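Home > Kitchen > Counter storage > Boxes with drawers

Nelta One-Drawer Box, light wood with white handle

Sold by Lindstead Household
Made by Lưu
Ships from our Grellgate warehouse
Availability: in stock
Price: shown in your basket once you have picked a delivery area

Short version: a low, square, pale wooden box with a drawer in the front and a big white handle. It holds small things and keeps them off the counter. The maker's leaflet says a good deal more than that, and we don't agree with all of it.

What it is

The Nelta is a box you put against a wall and mostly forget. The top is square and flat, so you can stand a jar or a small bottle on it or beside it. The drawer pulls out toward you. The handle is a plain white rectangle, open in the middle, and it sticks out from the front far enough that you can hook a couple of fingers through it without looking.

The leaflet calls the box "a complete organizing system." It is one drawer. If you need a system you will want several of these, or something else.

We have sold 1,327 of them so far, and the people who keep theirs seem to be the ones who bought it for one particular job: tea bags, batteries, birthday candles, the string and tape that never have a home. The people who send it back mostly wanted it to swallow the whole contents of a junk drawer. It won't. Measure your junk first.

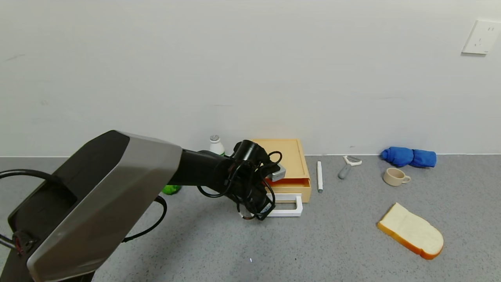

Size and fit

Width: 215 mm
Depth without handle: 215 mm
Height: roughly 90 mm
Handle: fixed to the drawer front, sticks out in front of the box
Drawers: one
Color: light wood, white handle
Assembly: none

The depth figure on the carton leaves the handle out. We think that is a poor way to measure a thing with a handle like this one, and we have asked for it to be changed on the next print run. Until then, don't order by the carton. If your shelf is only just deep enough for the box, the handle will hang over the edge and somebody's sleeve will find it.

You also need room to pull. On a kitchen counter this is rarely a problem, but on a narrow shelf or a windowsill the drawer has nowhere to go except out over the drop. We would not put it above a cooktop, or on top of a fridge where you have to reach up and tip the drawer to see inside.

Height is the best thing about it. It goes under most wall cabinets with plenty of air above, and it doesn't block an outlet unless the outlet is set unusually low.

The drawer

It runs wood on wood. There are no metal runners, no soft close and no catch. The leaflet describes the action as "effortless." Ours took some effort for the first few days and then eased up. A rub of candle wax on the bottom edges helps, and you can repeat it whenever you notice the drawer dragging.

There is no stop at the back of the travel either, so a hard yank brings the drawer all the way out and everything in it onto your feet. We count this as the main fault. Small children enjoy it a great deal. If that bothers you, buy a box with a stop and accept that the drawer won't lift out for cleaning.

It also slides a little on smooth counters when you pull with an empty box, because the whole thing is light. Put something in it, or press a hand on top while you pull. Stick-on felt feet make the sliding worse. Thin rubber ones from a hardware store cure it, and cost very little.

The handle

Opinions in our office are split. It is large for the size of the box, and very white next to the pale wood. Half of us think it looks like it belongs to a different piece of furniture. The other half point out that you can open it with a wet hand, a knuckle, or a finger through the middle while holding a mug, and that the neat little knob on the older model was a nuisance for anybody with stiff fingers.

We come down on the side of the handle, with one warning. White shows everything. Coffee wipes off. Turmeric and tomato need dish soap, and you should get to them the same day. We haven't found anything that takes out permanent marker, so if you label your drawers, put the label on tape.

About the bread claim

The leaflet suggests using the Nelta as a "compact bread keeper." We tried it for seven weeks in the staff kitchen and can't recommend it.

A normal loaf doesn't fit, for a start. You can lay a few slices flat, or a couple of rolls if they are small, and that is your lot. The drawer isn't sealed, so cut bread goes dry in it at much the same speed as it does out on the counter under a cloth. Crumbs collect in the back corners, where a sponge doesn't reach, and you have to pull the whole drawer to knock them out. Flatbreads and crackers in their own packet do all right. So do bagged tortillas, folded once.

If you want a bread box, buy a bread box. We stock two bigger ones under Bread and Baking and they both do the job better than this does.

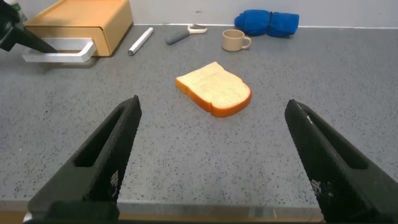 What it does hold well

Small tools are where it earns its place. A peeler, a can opener, a corkscrew, a few bag clips and a marker for dating leftovers all go in with room to move, and you can find them by feel. Long things are a different matter. A standard ladle won't go in at all and most wooden spoons have to be laid corner to corner, after which nothing else fits beside them.

Tea bags out of their carton work nicely, though strong ones will scent the wood and the scent stays. Pick your tea drawer and stick with it. Spice jars have to lie down, and when they lie down they roll. A folded dish towel underneath stops that.

Medicine: please don't. There is no lock, the handle could not be easier to grab, and the drawer comes out completely.

Stacking

Lưu says you can stack them. You can stack two. The tops are flat and the bottoms are flat, and nothing joins one to the other, so a stack moves when you pull the upper drawer unless you hold it with your other hand. We tried three and it was silly. If you plan on a pair, side by side is better, and leave a finger's width between them so the handles don't knock.

Care

Wipe with a damp cloth and dry it straight away. Don't soak it, don't put the drawer in the dishwasher, and don't leave it standing in a puddle behind the faucet. Wood moves with the weather and this is wood. In a damp July the drawer will be tighter than it is in January, and that isn't a defect we can refund.

The finish is thin. It will stand up to a splash but a wet glass left overnight on top may leave a ring. Light sanding and a little food-safe oil will hide most of it, at the cost of a slightly darker patch. Try the underside first.

Keep it out of strong sun if you care about the color. Pale wood yellows. The handle, as far as we can tell, doesn't, so the difference between the two becomes more obvious over the years.

Things the leaflet says, and what we make of them

"Fits any kitchen." It fits any kitchen with a free square of counter against a wall, plus the handle, plus room to pull.

"Keeps contents fresh." See the part about bread.

"Built to last generations." The current model hasn't been on sale long enough for anyone to know. The joints on our oldest one are still tight. The drawer bottom has a slight bow from a period when it was used for loose change.

"Silent." No. It makes the small dry scrape that wooden drawers make. Wax helps here too.

"No tools required." True.

Who should skip it

Anyone short of counter space who is hoping a box will create some. The Nelta tidies small things into one place, but it takes up a place itself, and if what you have now is a marker and a peeler lying around, a mug would do. Skip it too if you want something to match dark cabinets. There is no dark version, and the handle comes in white only.

Delivery and returns

Boxes go out from Grellgate in a plain carton with paper padding. Check the drawer before you throw the carton away: the handle is the part that suffers when a parcel is dropped, and a cracked one is replaced with a whole new drawer at our expense. Send us a note through the order page and keep the damaged drawer until we reply.

Unused boxes can come back in the original carton. Boxes that smell of tea can't.

Replacement drawers are sold separately, with the handle already fitted. Drawers from the older knob model are slightly narrower and will rattle in this one.

Also in Counter storage

Lindstead deep bread box, hinged lid
Lindstead tall utensil crock
Nelta open tray, light wood
Rubber feet, self-adhesive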